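### 4.2 Changes to the operator's task at the Feltitz site

The Feltitz site assembles control stations for packaging lines. Before the Dravel cell was introduced, one operator carried out the full sequence for each switch: fitting the contact block, checking the travel of the cap, and placing the finished part in a tray for the next bench. The cell took over the transfer between benches and part of the checking. Fitting stayed manual, as did all rework.

We recorded 1232 transfers over the study period, which ended in May. Of these, 293 required an operator to step in. A step-in was logged whenever a person touched the part, the tray or the cell controls between the release of one part and the release of the next. Restarts at the beginning of a shift were excluded. The logs were kept in Sultico, the site's existing production software, and were compared with handwritten notes from the benches. Where the two sources disagreed, the handwritten entry was used.

The layout of the bench did not change with automation, but its use did. Under the manual process, operators set trays wherever they could reach them. Under the revised process, the tray has an assigned area on the left of the table and the remaining surface is kept clear of parts. Figure 6 shows a green-capped push-button switch standing upright in a blue tray.

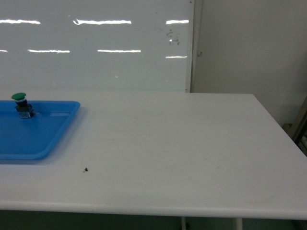

Who decides whether a part is acceptable when the cell and the operator disagree? The operator decides, and the shift lead reviews the decision at the end of the shift.

**Figure 6.** Push-button switch in the transfer tray, white work table.

This rule was added after the first weeks of operation. The original procedure, written by the integrator, Ardeleanu, gave the final decision to the cell. Operators reported that they stopped checking parts by hand under that procedure, as their findings had no effect on the outcome. After the rule was revised, hand checks resumed on all shifts.

Two further changes were reported in the interviews. First, work became less continuous. Operators described short waits between parts that were too brief for another task and too long to ignore. Second, knowledge of typical faults became concentrated in the rework group, who now see most of the rejected switches. Bench operators asked for rotation through rework, and the site has adopted this on the day shift only.

Pay grades were not altered during the study. Job descriptions were updated to include clearing stops and recording their cause, tasks that had previously belonged to maintenance. Maintenance staff supported the transfer of simple stops but objected to operators resetting the cell after a repeated fault. The current procedure allows one reset, after which maintenance must be called.

The results should be read with the size of the site in mind. Batches at Feltitz are limited to 1000 parts, and a plant with longer runs may see fewer step-ins per shift.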